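Setting Up the Zumier Two-Arm Cell in Simulation

Fotside keeps a simulated copy of the Zumier two-arm cell for checking new settings before they go to the hardware. The copy needs looking after much like the machine does. Joint zeros get out of step, a gripper model is replaced and the old limits stay behind, or a physics setting that was fine for one object makes another one slide. This page covers the setup done for the Breathnach room, which is the furnished room we use for tabletop work. All of the pictures on the page are renders.

Afiq Osman did the arm and gripper settings. Žofie Šimko looked after the room and the objects. The notes were put together from their logs and last updated April 12, 2021.

Loading the room

The room file is loaded first with the robot left out. When the furniture and the table objects have settled, the robot is added at its base position and both arms go to the ready pose. Adding the robot first caused trouble in January, when the tabletop loaded a little high and one of the grippers started out inside it. The physics engine pushed them apart hard enough to clear the table.

Settle time is now fixed at 120 steps. Anything still moving after that is written to the log by name, and the run does not start. The long thin objects are the usual ones. The fix is to open the object file and check the collision shape, which for thin objects should be a capsule. Some of the older files still have a box.

With the robot in place, each arm is moved out over the working area by hand control. The left arm is held clear while the right arm is checked, then they trade.
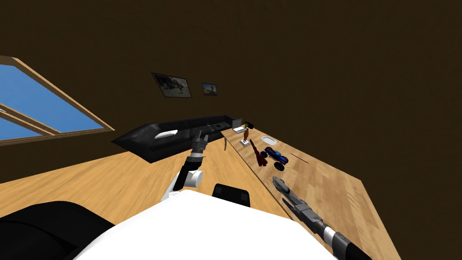

Right gripper just above the tabletop, pointing toward the blue truck. The left gripper is up in front of the couch.

Joint zeros and the Zikbridge link

Joint positions come across from the controller through Zikbridge. The link passes raw values and does no correction, so the offsets have to be entered on the simulation side. They are kept in a single table with one row per joint. If someone re-zeros a joint on the hardware, the same row has to be changed in the table. This was missed once on the left wrist, and the log for that week is not worth keeping.

To check the zeros, both arms are sent to the ready pose and the reported angles are compared with the table. Anything more than 2 degrees out is looked at before going on. Smaller differences are noted and left alone until the next full check.

Port 484 is reserved for the link on the simulation machine. If the link does not come up, look for an old session still holding the port. Restarting the whole machine also works but takes longer.

Gripper grip and friction

The gripper model has settings for closing speed, force limit and finger friction. Closing speed is copied from the hardware and should not be changed here. The force limit and friction are the ones that get adjusted, and they should be adjusted one at a time.

Curved objects are the better test. A flat block can be held with nearly any friction value, but a shape with a narrow stem and a wide top will turn between the fingers if the value is low. Afiq uses the same close-up view for each grip so the runs can be compared side by side.

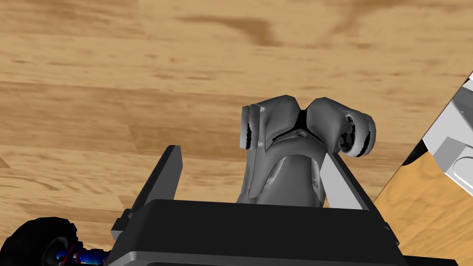

Friction was brought up in small steps from the default. The force limit stayed at 47 newtons the whole time. Past a certain point, raising friction makes the object stick to a finger after the gripper opens, and that is a worse fault than slipping - it can go unnoticed until the next pick. The saved value is one step below where sticking began.

The contact points should be drawn on screen during this part. If they all show up on one finger, the fingers are not centered, and no friction value will make up for it. Go back to the finger offsets, correct them, and start the friction steps over.

Finger opening

The last check is the open position. The fingers are driven fully open away from the table and the gap is read from the model, then compared with the gap entered in the gripper file. The two fingers should travel the same distance. When they do not, the cause is nearly always a mimic joint with the wrong sign or ratio, which can be fixed in the file in a minute.

Do the check with the arm still. Open and close the gripper a few times and read the gap each time. A reading that drifts points to the joint damping, which was left too low in the first version of the model.

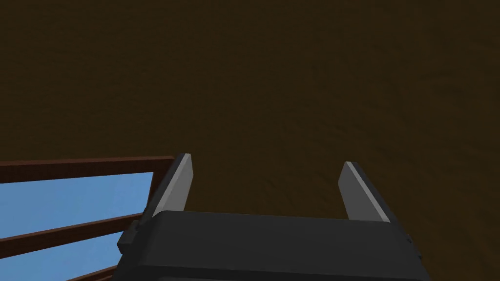
Fingers apart with nothing between them. Wooden rails on the left, blue behind them.

Saving the setup

The room, the offset table and the gripper file are saved together under one version name. Do not save the gripper file alone. Clodagh Kinsella keeps the list of versions and which hardware settings each one goes with, and she should be told when a new one is added.

The next job on the list is replacing the box shapes in the older object files. Žofie has started on these. Until they are done, expect a few names in the settle log when the room loads.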